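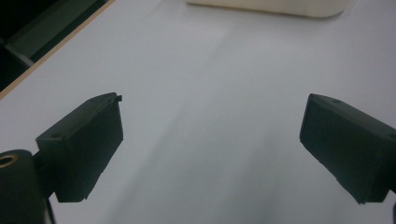
전시장 벽의 글은 누가 쓰는가

지난달 Rillora에서 열린 설치 작가 세 명의 그룹전을 두 번 보았다. 첫 번째는 개막 다음 날이었고 두 번째는 철수 사흘 전이었다. 그 사이에 작품은 하나도 바뀌지 않았는데 벽의 글이 바뀌어 있었다. 입구 왼쪽에 붙어 있던 긴 서문이 내려가고, 절반쯤 되는 분량의 다른 글이 올라와 있었다. 안내 데스크에 물으니 관람객들이 어렵다고 해서 고쳤다고 했다. 누가 고쳤느냐고 물었더니 잘 모르겠다고 했다. 서문 밑에는 처음에도 나중에도 이름이 없었다.

나는 이 글에서 전시장 벽에 붙는 글에 쓴 사람의 이름을 밝혀야 한다고 주장하려 한다. 새로운 주장은 아니다. 몇몇 공간은 이미 그렇게 하고 있다. 그러나 대부분은 하지 않고, 하지 않는 이유를 물으면 대체로 관행이라는 답이 돌아온다.

벽글이 무엇인지부터 적어 둔다. 전시 입구에 붙는 서문, 방마다 붙는 구획 설명, 작품 옆의 캡션과 그 아래 딸린 해설문을 모두 합쳐서 벽글이라고 부르겠다. 작가명, 제목, 연도, 재료, 크기만 적는 부분은 제외한다. 그것은 기록이고, 틀리면 고치면 된다. 내가 말하려는 것은 해석이 들어간 문장이다. "작가는 도시의 기억을 탐구한다" 같은 문장 말이다. 도시의 기억을 탐구한다고 판단한 사람이 있을 텐데, 벽에는 그 사람이 없다.

이름이 없는 글은 기관의 목소리로 읽힌다. 관람객은 그 문장을 작품에 관한 사실로 받아들인다. 미술을 자주 보는 사람이라면 걸러서 읽겠지만, 일 년에 한두 번 전시장에 가는 사람에게 벽글은 정답지에 가깝다. 나도 처음 전시를 보러 다닐 때 그랬다. 작품을 잠깐 보고 글을 읽고, 글에 나온 것을 찾으러 다시 작품을 봤다. 글에 나오지 않은 것은 보지 않았다. 몇 년이 지나서야 그중 어떤 글은 작가의 말을 옮긴 것이고, 어떤 글은 기획자의 의견이고, 어떤 글은 홍보 담당자가 보도자료를 줄인 것이라는 사실을 알았다. 셋은 모두 같은 서체로 같은 높이에 붙어 있었다.

나는 벽글을 써서 돈을 받은 적이 있다. Flosine이라는 작은 전시 공간에서 2년 동안 글 쓰는 일을 맡았다. 해설문 하나를 8줄 안에 쓰고, 한 줄은 스무 자를 넘지 않는 것이 규칙이었다. 서문은 300자였다. 초고를 쓰면 기획자가 고치고, 작가가 고치고, 디자이너가 칸에 맞지 않는다고 줄여 달라고 했다. 마지막에는 내가 쓴 문장이 한두 개 남았다. 이름을 넣지 않는 것이 편하다고 그때는 생각했다. 여러 사람이 손댄 글에 내 이름만 붙는 것이 부담스러웠고, 마음에 들지 않는 문장에 책임을 지고 싶지도 않았다.

그런데 그 편안함이 문제였다. 책임질 사람이 없으니 아무도 끝까지 읽지 않았다. 한번은 철사와 유리로 만든 작업의 해설문에 작가의 예전 연작 이야기가 그대로 남은 채 개막했다. 초고 때 참고하려고 붙여 둔 단락이었다. 기획자는 내가 지웠을 거라고 생각했고 나는 기획자가 지웠을 거라고 생각했다. 그 글은 전시가 끝날 때까지 34일 동안 벽에 있었다. 지적한 사람은 작가의 어머니뿐이었다. 다른 관람객들은 그 단락을 읽고 작품에서 무언가를 보았을 것이다. 무엇을 보았을지 지금도 가끔 생각한다.

이름을 밝히면 이런 실수가 모두 없어진다고 말할 수는 없다. 신문 기사에도 기자 이름이 있지만 오보는 난다. 다만 이름이 있으면 물어볼 곳이 생긴다. 관람객이 이 해석에 동의하지 않는다고 말할 때 상대가 있고, 쓴 사람은 왜 그렇게 썼는지 설명할 수 있다. Rillora의 서문이 바뀌었을 때 내가 궁금했던 것도 그 점이다. 처음 글은 분명 어려웠다. 한 문장이 다섯 줄이나 이어졌고 번역투가 심했다. 그래도 세 작가가 왜 한 방에 있어야 하는지는 말하고 있었다. 바뀐 글은 읽기 쉬웠지만 그 이유가 빠져 있었다. 누가 그 이유를 빼기로 했는지, 원래 글을 쓴 사람은 동의했는지 알고 싶었다. 물어볼 곳이 없었다.

반대하는 의견도 들어 보았다. 가장 흔한 것은 벽이 지저분해진다는 의견이다. 해설문마다 이름을 붙이면 작가 이름과 글쓴이 이름이 섞여 헷갈린다고 한다. 일리가 있다. 하지만 글쓴이 이름은 작은 글씨로 문단 끝에 넣으면 되고, 약자만 쓰고 입구에 명단을 둘 수도 있다. 사전이 오래전부터 써 온 방법이다. 디자인에서 풀 수 있는 문제를 원칙의 문제처럼 말하는 것은 이상하다.

두 번째는 여러 사람이 함께 쓴 글이라 한 사람의 이름을 넣을 수 없다는 의견이다. 앞에서 적었듯이 나도 그렇게 생각했다. 그렇다면 여러 사람의 이름을 넣으면 된다. 초고를 쓴 사람, 편집한 사람을 나누어 적어도 된다. 도록은 이미 그렇게 만든다. 같은 기관이 같은 전시를 위해 낸 책에는 필자와 편집자, 교정자, 번역자의 이름이 다 있는데 벽에는 하나도 없다. 책을 사는 사람보다 벽을 읽는 사람이 훨씬 많은데도 그렇다.

세 번째 의견은 조금 더 어렵다. 이름을 밝히면 쓰는 사람이 몸을 사리게 된다는 것이다. 특히 경력이 짧은 사람이 유명한 작가에 대해 쓸 때는 더 그럴 수 있다. 나는 이 걱정이 틀렸다고 보지 않는다. 다만 지금의 이름 없는 벽글이 과감한가를 물어야 한다. 내가 본 벽글의 대부분은 이미 몸을 사린 글이다. 탐구하고, 질문을 던지고, 경계를 넘나들고, 사유하게 한다. 어느 작가에게 붙여도 되는 동사들이다. 이름을 가려 준 대가로 우리가 얻은 것이 그 정도라면 지킬 만한 것인지 모르겠다.

Sumlow의 경우를 적어 두고 싶다. 창고를 고쳐 쓰는 공간이고 관람객이 많은 곳은 아니다. 지난 전시의 관람객 수를 문 앞에 적어 두었는데 1294명이었다. 이곳은 작품 하나에 해설문을 두 개 붙인다. 하나는 기획자가 쓰고 하나는 바깥 사람이 쓴다. 바깥 사람은 전시마다 다르고, 둘 다 이름을 적는다. 두 글이 서로 맞지 않을 때도 있다. 천장에 매단 천 작업을 두고 한 사람은 무게에 대해 썼고 다른 사람은 바느질이 엉성하다고 썼다. 엉성하다는 말을 전시장 벽에서 읽은 것은 처음이었다. 나는 그 말 때문에 바느질을 오래 보았고, 엉성하다는 데에 동의하지 않게 되었다. 글쓴이의 이름을 기억해 두었다가 다른 글도 찾아 읽었다.

두 개씩 붙이는 방식을 모든 곳에 권하는 것은 아니다. 원고료가 두 배로 들고 벽도 두 배로 필요하다. 큰 미술관의 소장품 전시처럼 작품이 수백 점이면 현실적으로 어렵다. 그러나 이름을 적는 데에는 돈이 들지 않는다. 활자 몇 자가 늘어날 뿐이다.

돈 이야기가 나왔으니 덧붙인다. 벽글을 쓰는 사람은 대개 싸게 일한다. 이름이 남지 않으니 경력으로 내세우기도 어렵다. 내가 Flosine에서 쓴 글은 내 이력서 어디에도 개별 항목으로 들어가 있지 않다. 증명할 방법이 없기 때문이다. 전시가 끝나면 시트지는 뜯겨서 버려지고, 사진에는 작품만 찍힌다. 글을 따로 보관하는 곳도 드물다. 이름을 밝히라는 요구는 관람객을 위한 것이면서 쓰는 사람을 위한 것이기도 하다.

보관에 대해서도 기관이 할 일이 있다. 벽글을 중간에 고쳤다면 고치기 전의 글을 홈페이지에 남겨 두면 좋겠다. 고친 날짜와 고친 사람도 함께 적으면 된다. Koubek은 전시 페이지 아래에 벽글 전문을 올린다. 오탈자를 고친 것까지 표시해 두어서 처음에는 지나치다고 느꼈는데, 예전 전시를 찾아볼 일이 생기니 그만큼 쓸모 있는 자료가 없었다. 다만 이곳도 쓴 사람의 이름은 적지 않는다. 메일로 이유를 물었고, 내부에서 이야기해 보겠다는 짧은 답장을 받았다.

Rillora에도 같은 내용으로 메일을 보냈다. 바뀌기 전의 서문을 받아 볼 수 있는지, 두 글을 각각 누가 썼는지 물었다. 6월 14일 목요일에 보냈고 이 글을 쓰는 지금까지 답은 없다. 답이 오면 블로그에 따로 적겠다.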